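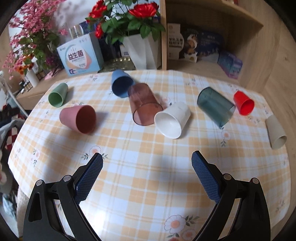

The cup shelf at the Arumugam Community Kitchen has been rearranged three times since Ea Ásgeirsdóttir took charge of the dining room, and she expects to rearrange it again in September. The kitchen serves lunch on weekdays to 49 registered members, most of them retired, and lends its room to local clubs in the evening. Ms. Ásgeirsdóttir agreed to speak with the newsletter about tableware, a subject on which the members' suggestion box is seldom silent.

The kitchen does not own a matching set of cups. Its stock includes opaque cups in plain colors, such as green, dusty pink, blue, red and beige, along with tinted tumblers that can be seen through. Ms. Ásgeirsdóttir regards the mixture as a practical advantage.

"People remember a color," she said. "If you put your cup down to help someone with a chair, you come back and look for the red one. When we had 32 white cups on the tables, we washed twice as many as we needed to, as everyone simply took a fresh one."

One white cup remains in regular use. It is usually claimed by Aravind Warrier, who keeps the lunch register and joined the conversation partway through. Mr. Warrier said that he prefers white for tea, so that he can judge the strength before adding milk. He was less favorable toward the tumblers.

"The brown one is too big for the amount I drink," he said. "The teal one I would use for water. I have said this in writing."

Asked how a table is set, Ms. Ásgeirsdóttir explained that each one seats eight and receives eight cups, all different where the stock allows. Members choose their own as they sit down. The small cups tend to go first, a preference she attributes to the weight of a full tumbler for anyone with stiff hands. Two members have asked for cups with handles, and the kitchen is considering the request.

The tablecloths drew a longer answer. The checked cloth with the printed flowers, in white, pale blue and a light yellow-orange, was chosen over a plain one after a trial at the spring lunch. Ms. Ásgeirsdóttir said that the pattern is kinder to small stains between washes and that the checks help new helpers lay a straight row.

"I was in favor of plain," Mr. Warrier said. "I have come around to the flowers."

Storage remains the main difficulty. The tumblers do not nest with the smaller cups, and the present shelf is too shallow for the largest of them. A deeper shelf has been priced and would be fitted during the September closure, when the dining room is also due to be painted. Until then, the tumblers will stay in the lower cabinet beside the serving hatch – members are asked to return them there and to leave the upper shelf for the small cups.

Suggestions regarding tableware may be placed in the box at the entrance or given to Mr. Warrier at lunch.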